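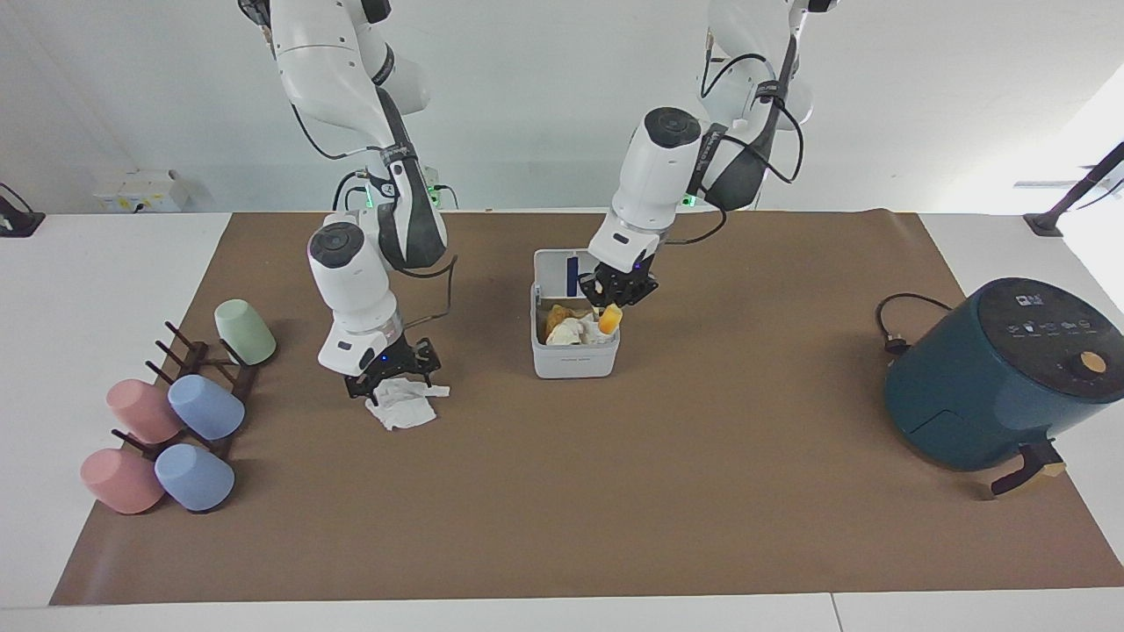

Table 2, fixed camera, mid-run. Left arm over the bin, right gripper down on the tissue.

Ticket: Right gripper reports "closed on object" with thin items
Cell: Jotberg, table 2 (two-arm tidy-up)
Status: Monitoring
Owner: Karim Salameh
Priority: Medium

Original report

Right arm goes down for a tissue, closes, and the controller logs a good grasp. Arm lifts, travels to the bin, opens. Sometimes the tissue was never in the fingers. The run carries on as if it had been and gets marked complete with litter still on the mat. Left arm does not do this, or does not do it often enough for anyone to have written it up. Cups going to the rack and harder trash going to the bin are fine on both sides.

Mutow support replied to the first report with "recalibrate gripper and retry." We had recalibrated it that morning. I am not closing this on a retry.

Log

Entry 1
Ran the Mutow calibration again so they can't ask. Passed. It passes every time, which makes me wonder what it is checking. As far as I can tell it drives the fingers open, drives them shut, and compares the two end positions with the stored ones. A gripper with bad pads would pass that. So would a gripper with no pads at all, I suspect.

Indicator lights normal, no faults on the controller.

Entry 2
Someone suggested lighting, on the theory that the cameras lose white tissue against the bin. I don't buy it. The tissue is on a brown mat when the arm goes for it, and the arm goes to the right place. Watched 19 picks from the side with my head at table height. Fingers came down on the tissue in all of them. The misses happened at closing or in the first bit of lift.

Leaving the lights alone. Please nobody move the lights.

Entry 3
Swapped the items around to see if position matters. Tissue near the mug rack, tissue near the air fryer, tissue right in front of the bin. Misses in all three spots. If it were arm calibration I would expect one side of the mat to be worse than the other.

The air fryer cord was lying further across the mat than it should. Pushed it back toward the appliance. Unrelated, but it will catch a wrist one day and then it will be its own ticket.

Entry 4
Took the right gripper off and looked at the pads. One has a shiny patch near the tip and a slight hollow you can feel with a fingernail. With the fingers fully closed and a lamp behind them, light comes through at the tip. A mug wall or a plastic lid is thick enough to bridge that gap. One layer of tissue isn't.

Pads are the Nazari set. Data sheet has no wear limit, only "replace as needed." Helpful.

Entry 5
Asked Mutow what finger position counts as "closed on object." Answer: anything short of the stored closed position, plus a force reading over the threshold. Our threshold was set to 5, in whatever units their settings page uses (it doesn't say). Worn pads meet at the back first, so the fingers stop a hair early and the motor pushes against nothing useful. That would log as a grasp. Mutow has not agreed with this in writing.

Entry 6
Fitted new pads, right side only. Kept the old ones in a bag taped inside the cabinet door — do not throw them out, I want them if this comes back.

After fitting: closed on a paper strip at the tip, middle and base. Strip held at all three. Old pads let it slide out at the tip.

Recalibrated, because the stored closed position is meaningless after a pad change. Passed, for what that's worth.

Entry 7
Ran 30 tissue picks with the new pads, threshold unchanged. No false grasps. That is encouraging and also not very many. The old pads could go a fair stretch without a miss too, so I would like to see 400 before I call this fixed.

Cakix asked if they can have the cell back for their demo in February. Yes, with conditions: threshold stays at 5, and anyone who sees litter on the mat after a completed run adds the run time here.

Still open
— Left pads not inspected yet. "It works" is what we said about the right side.
— Paper strip test to go on the monthly sheet for both grippers, at tip, middle and base.
— Mutow to confirm or deny entry 5. Chased twice.
— Spare pads: one set left on the shelf. Reorder.

K. Salameh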